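Search this forum
Advanced search

Repointing an old brick wall – lime or just use the bagged stuff?
Basements, Garages & Outbuildings 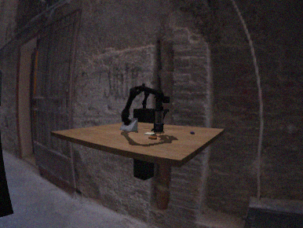 mudroom_pete wrote:
The house was built in stages by people who disagreed with each other, and the back wall of the garage is the oldest stage. The mortar has gone to sand. I can rake it out with a house key, and I have, which my wife says is not maintenance. The bricks themselves are mostly fine apart from a strip near the floor where the faces are popping off.

The guy at Ruster Building Supply sold me two bags of premixed Type S and told me I'd be done in a weekend. Then I made the mistake of reading. Half the internet says Type S will destroy old brick and the other half says the first half are cranks. Which half are you?

halfbrick wrote:
First half. Take the bags back.

Old brick is soft. The mortar is supposed to be softer, so that when things move or get damp, the joint gives up first. Put hard cement in there and the damp goes out through the brick face instead, and takes the face with it. I'd bet somebody already patched that bottom strip with cement once. Is the mortar down there gray and hard while the rest is pale and crumbly?

mudroom_pete wrote:
Went and looked. Gray and hard. I don't enjoy how fast you got that.

Werkudura wrote:
Before everyone starts slaking quicklime in a bathtub: it's a garage. I did mine with Type N out of a bag, it was a 1920s wall, and it's been fine for years. Type S is too strong, agreed. But the lime people would have you importing sand by the teaspoon. Type N, keep it damp, move on with your life.

halfbrick wrote:
"Fine for years" is what the last guy said about the bottom strip.

Werkudura wrote:
The last guy probably used whatever was left over from setting his fence posts. There's a difference between that and N. Also the bottom strip is where the water is. You could point it with whipped cream or with the finest lime in France and it would still be the first part to fail if the gutter's dumping next to it.

gutterballs wrote:
Seconding the gutter. What's on the other side of that wall, Pete? Soil? Patio? A downspout that ends in a hopeful gesture?

mudroom_pete wrote:
Flower bed. The soil comes up past the bottom three courses. There is a downspout. I would describe its ending as hopeful, yes.

gutterballs wrote:
Dig the bed back before you mix anything. Get the dirt below the inside floor level if you can, slope it away, put an extension on the spout. Then leave the wall alone for a season and see what it looks like. I know this is boring. I've spent my whole adult life recommending gutters to people who wanted to talk about something else.

lintel_me_about_it wrote:
On the actual question, I used the natural hydraulic lime from Zenberg, the 3.5, for a chimney breast and liked it. Costs more. Sticks to everything you own. It sets slow, so you have to protect it from sun and wind, and I hung wet burlap over mine for days and the whole room smelled like a feed store. But it was nice to work with and it matched the old joints much better than anything gray.

Things I'd do differently:
– rake the joints deeper. I got lazy and the shallow ones fell out
– soak the wall the night before AND mist it right before
– buy a proper tuck pointer, the narrow kind. I used a butter knife for an embarrassing length of time
– stay away from the angle grinder, unless you want wavy bricks

Werkudura wrote:
Grinder's fine if you've got steady hands.

lintel_me_about_it wrote:
Everybody with a wavy wall has steady hands.

mudroom_pete wrote:
OK so I called for a quote just to know what I'm up against. Awad Masonry would do the whole wall, inside face only, in lime, replacing the blown bricks with salvaged ones, for $1735. That was less than I'd feared and more than I've got. Materials to do it myself come to $474 with the lime and a decent set of tools.

halfbrick wrote:
That's a good price for the pro job. Somebody there either likes you or hasn't seen the wall.

mudroom_pete wrote:
They've seen photos.

halfbrick wrote:
So, the second one.

gutterballs wrote:
An extension for the downspout is the price of lunch.

Werkudura wrote:
He's going to put that on his headstone.

pointed_remarks wrote:
Coming in sideways: if you do go lime, don't start now if you're somewhere with hard frosts. It needs weeks above freezing to cure. I lost a whole section to one cold night and had to do it over in April. Also don't paint or seal the wall afterward, whatever the label promises. Sealers on old brick trap the damp and you're back where you began, only shiny.

mudroom_pete wrote:
Update, August 2026. Bags of Type S returned, minus a restocking fee and some dignity. Flower bed dug back, hostas relocated under protest. Downspout now reaches all the way to the driveway. I'm going to do one test patch in lime up high where it's dry and leave the bottom strip for next spring. Werkudura, I may try a patch of your Type N next to it out of spite.

Werkudura wrote:
Label them. You'll forget which is which.

halfbrick wrote:
He won't need the labels.

Contact us | Terms and rules | Copyright the forum and its members | Back to top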